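Stasteo prepaid to postpaid, is the 5 dollar "loyalty credit" real?

Forum: Carriers and Plans
Thread status: open

cellar_door_88
Got a text from Stasteo in April saying that if I move my prepaid line to postpaid I get a 5 dollar credit every month "for the life of the line." Plan is 65 a month before the credit. I'm paying less than that on prepaid now, but the coverage map they sent shows my road as solid and right now it's garbage out here. Has anyone done this switch and kept the credit past the first few bills? I don't believe the words "for the life of" anything when a phone company says them.

mudroom
I did it. Credit showed up on bill two, gone on bill four. Chat told me it had "expired with the promotional period." I sent them a screenshot of their own text and they put it back for one month. I gave up after that and went to Jamalent.

tinhorn
It stayed on mine. Nearly a year now, never missed. Did you change anything on the account? Adding a line or swapping the plan wipes credits, it says so in the terms.

mudroom
Changed nothing. Same plan, same phone, same card on file. I know people always ask that, but no.

tinhorn
Okay, but autopay counts too. If the card failed even once they treat it as leaving autopay.

mudroom
The card did not fail.

cellar_door_88
So one yes and one no. About what I figured. What about the coverage part? Same towers on prepaid and postpaid, right? I can't see how my road would get better because they send me a bill at the end of the month and not the start.

gravelpit
Same towers, different place in line. Prepaid gets slowed first when it's busy. If your problem is no signal at all, postpaid does nothing for you. If your problem is that it crawls at 6 pm, it might help. Their map is a sales tool. It shows my basement as "excellent outdoor," whatever that means for a basement.

pennywhistle_t
Jamalent's map is no better. I ran a speed test where it said 700 and got 80. And that was standing in a parking lot with the tower in plain view.

tinhorn
80 is plenty for a phone. What are you doing on it that you need more?

pennywhistle_t
That isn't the point. If a store sold me 700 of something and handed me 80 I'd want my money back.

gravelpit
They say "up to" though. Always have.

cellar_door_88
It crawls at night and drops calls all day, so I guess I have both problems. Did anyone try the Mosoti booster? Stasteo rep said it "pairs well" with postpaid, which sounded like a line off a card.

mudroom
Skip it unless you already get a bar or two outside. It needs something to boost. And read the return terms first. My neighbor got charged for opening the box.

tinhorn
Mine works fine. I put it in the attic window. So that's two things I've had good luck with, for whatever that's worth to this crowd — not much, I can tell.

pennywhistle_t
What you could do before spending anything: ask for a trial line. Most of them will do one if you push. Carry both phones for a couple of weeks and see which one works in your kitchen, in the car, at work. I did that before I left Stasteo and it told me more than any map. I kept notes on paper at lunch. 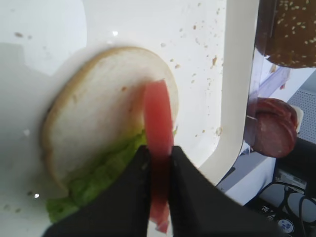 Reply from Sumavwood
Former store employee here, different carrier. Credits like that one sit on the account as a code with an end date. Ask the rep to read you the end date on the code. If they won't, or they say there isn't one, ask them to put that in the chat and save the chat.

mudroom
I had a saved chat. They told me the agent "misspoke."

Sumavwood
Then you file a complaint with the state and it goes to a different desk. It's slow, but that desk has the power to put the credit back on.

tinhorn
Or you could just be happy with a bill that's five bucks higher and a phone that works.

mudroom
It didn't work either. I left, remember?

cellar_door_88
Asked for the end date. Rep said the system "doesn't display that field." Asked for a trial line and got told yes, with a SIM in the mail. I'm staying prepaid until it gets here and I've had it out on the road at night. Will post the numbers, good or bad.

gravelpit
Check the calls as well as the speed. Half the time the data is fine and the voice is what drops.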